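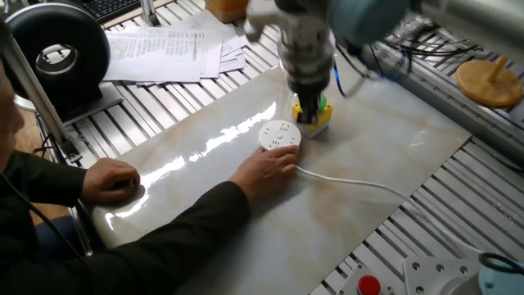

Figure 3. Gripper at the yellow-and-green object, with a person at the table holding the round power strip.

3. Running the shared-table trials

This section takes you through one full block of trials with the Samau method. If you have followed section 2, your arm is mounted, your gripper has been zeroed and the tile is fixed to the rails. Now comes the part we enjoy most!

The idea behind Samau is simple. Most grasping methods are tuned on a table where nothing changes between the planning step and the moment the fingers close. We wanted to know what happens when a person is sitting at the same table with a hand on something else, and whether the arm can learn to keep its attention on its own object. So every trial pairs a target (the thing the arm goes to) with a held object (the thing the person keeps a hand on). The policy gets no label telling it which is which. It has to work that out from the camera view and the force readings, and it does so far better than we dared hope when we wrote the first version.

Before you start

Check that you have the following to hand:
– the target block
– the held object for this block of trials (set A uses the round power strip)
– the trial list, printed or on screen
– the stop button, within easy reach of the person at the table

CAUTION: The person at the table must be able to reach the stop button with either hand without standing up. Move the button or the chair until this is so.

CAUTION: In set A the held object has a mains lead. Leave the far end unplugged from the wall throughout, and route the lead away from the path of the arm.

3.1 Setting the table

1. Wipe the tile with a dry cloth. Fingerprints on a glossy surface upset the depth estimate more than you would expect.
2. Place the target inside the working area you marked out in section 2.4.
3. Place the held object to one side of the target. Leave at least a hand's width between the two for your first block. You can close the gap later.
4. Ask the person to sit down and rest a hand on the held object. They should be comfortable enough to stay there for a whole trial.
5. Lift the arm's cable and let it hang in a loose loop. A tight cable shows up as a false side load at the wrist.

NOTE: Do not try to get rid of every reflection. An earlier release was trained under a Bomex diffuser panel and did beautifully until somebody opened the blinds. The current one was trained on shiny tile with streaks of light across it, and it copes much better for it.

3.2 Running a trial

1. Start the Le Roux controller and wait for the status line to read READY.
2. Load the trial list and choose the first line.
3. Say "starting" out loud, then press RUN.
4. Keep clear while the arm comes down. Fingers should touch the target gently before they close.
5. When the status line reads HOLD, wait for the force trace to settle. This is where the useful data comes from, so please don't hurry it.
6. Press RELEASE. The arm opens its fingers and rises to the park height.
7. Mark the trial as a pass, a slip or a wrong object, then go on to the next line.

CAUTION: If the arm turns towards the held object at any point, press the stop button straight away. Save the log before you reset. Wrong-object runs are the most valuable ones we get, and we would love to see yours.

3.3 If the fingers slip

Slips on a smooth target nearly always come from worn finger pads. Swap both pads at the same time and run the zeroing routine again. If you print your own pad masks with Ulano film, use the thicker setting; the thin one lifts at the corners after a long session.

If the pads are new and the slips carry on, look at the approach height. The arm may be closing too high on the target.

3.4 What to expect from your results

Our own set came to 2,259 trials, of which 1,670 had a person's hand on the held object. The remainder were run with the held object left alone, and we used them as the baseline. The gap between the two groups shrank steadily as training went on, and by the last round it was small enough that we went back and checked the logs for mistakes. There weren't any, and we were delighted.

You don't need nearly as much data to see the effect. With almost 1,000 trials the curve already has its shape, and you can compare it with the plot in section 5. Expect the early part to be noisy. Expect, too, that the person's forearm will matter more than the hand – a sleeve reaching across the tile hides more of the table than the fingers do, and the policy takes a while to get used to it.

NOTE: Keep the same person in the chair for a whole block, and change over between blocks. Mixing people within a block makes the force traces hard to line up afterwards.

When your block is complete, export the logs and go to section 4, Cleaning and aligning the force traces.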